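Two Sets at Fedgate
8/5/20

I have been rationing the Hubmann Trio's last record the way other people ration chocolate, one side at a time, and last night I ran out of sides. So I went back to my own tape of them at Fedgate, from October, when you could still stand shoulder to shoulder with strangers in a room over a tire shop and call it culture.

The trio is piano, bass and whatever Karabo Zwane feels like hitting. On paper she plays drums. That night she had a snare, one cymbal and a suitcase, and for the first 16 minutes she didn't touch the snare. The bass player looked worried. He always looks worried, so I may be reading too much into it.

The first set was the long piece they call "Dranwood," which has no tune that I could hum for you but does have a sort of weather. The piano circles two chords for ages, then drops one of them, and you sit there missing it like a tooth. I've heard them do it three times now and the chord has never come back. I admire the stubbornness. I would also like the chord back.
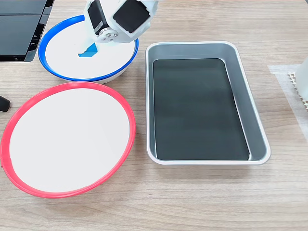
Two plates, one blue rim, one red.

The second set was shorter and a good deal ruder. Zwane opened with brushes on the suitcase lid, very polite, then leaned on the cymbal until the man beside me put down his beer to cover his ears. He picked it up again as soon as she stopped. They ended with "Omar," the closest thing they have to a hit, if a hit can be in 5 and have a bass solo in the middle that goes mostly downward.

My tape is no prize. I had the recorder in my coat pocket, so you get the band from the waist down and a lot of lining. There's a stretch in "Omar" where I can hear myself breathing in time, or close to it. Still, the low end of the piano comes through better than it does on the record, where somebody has polished it until it sounds like a piano in a bank lobby.

The record, by the way, was pressed in an edition of 600, and mine is scuffed already. The video of the same tune had 3,967 views when I looked this morning, and I'm afraid I account for a fair number of them. If you only have time for one thing, skip to the last third, after the bass stops going down, and turn it up.

They were supposed to come back through town this spring. My ticket is still on the fridge under a magnet shaped like a lobster. I've been offered a refund twice and haven't answered either email.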